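Ramside Cell Maintenance Meeting
Minutes, Monday, 9:30 a.m.

1. Previous minutes
Accepted with one change. The cable order for the two-arm unit went to Triltex, and the minutes had it under Gristix.

2. Slipper rack task
The unit logged 1,498 picks before the service stop. Of these, 181 were stopped by the grip force limit, most of them on the right hand. The closing force will be lowered one step and the thumb position left as it is. Arm speed in front of the rack stays at the reduced setting until the next check.
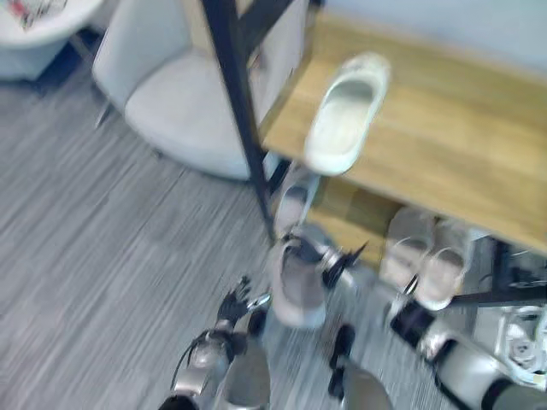
Right hand holding a slipper in front of the shoe rack.

The cable along the left wrist was discussed. It needs more slack at full reach. Day shift to move the clip and run the arm through its range by hand before power is put back on.

3. Finger joints and pads
Service interval for the finger joints is now 900 hours, down from the figure in the Gündoğdu handbook. Pins and hinges are to be wiped and checked for play at each service. Pads are to be looked at every 200 hours and changed as a full set, never singly. Gristix has quoted for two sets per hand. Quote accepted.

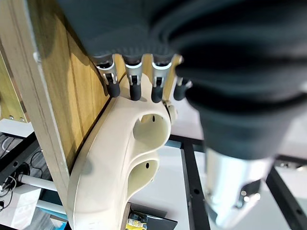

Finger joints and black pads close to the cream plastic part.

Question raised about whether the pads mark light-colored plastic. No record either way. Night shift will note any marks in the log.

4. Wrist calibration
To be repeated after the force change, right side first. Old values to be saved under the current date.

5. Actions
Day shift: cable clip, force setting, calibration.
Night shift: pad log.
Stores: order pads from Gristix, confirm the Triltex delivery.

Meeting closed 10:15 a.m. Next meeting same time next Monday.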